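Keeping the hand-held grippers in shape

Prolla page, updated in June

I look after the pair of grippers we carry around people's homes, and Lucinda Haverford asked me to write down what I do between sessions so she can stop calling me about it!

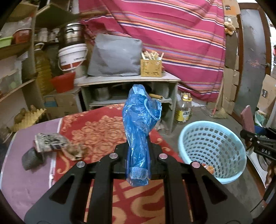 Start with the linkage, since that's where most of my trouble comes from. Wipe the black plates with a dry cloth, and get into the triangular cutouts too (a cotton swab is great for this). Then check the round pins. Push each one sideways with your thumb, and if it wiggles, stop and swap it.

Next, open and close the fingers slowly, all the way, 2 times. You want the same feel in both directions. A gritty spot usually means rug fuzz, so pick it out with tweezers before you reach for any oil.

Now the grip test. I like a thin plastic bag, all scrunched up, because it's slippery and it shows up bad alignment fast. Clamp it upright and tilt your wrist. If it slides, loosen the fingertip screws, square up the tips and tighten again.

Do the second gripper the same way, and log both under job 161. Oluwatosin Okafor has the spare pins over at Sutton.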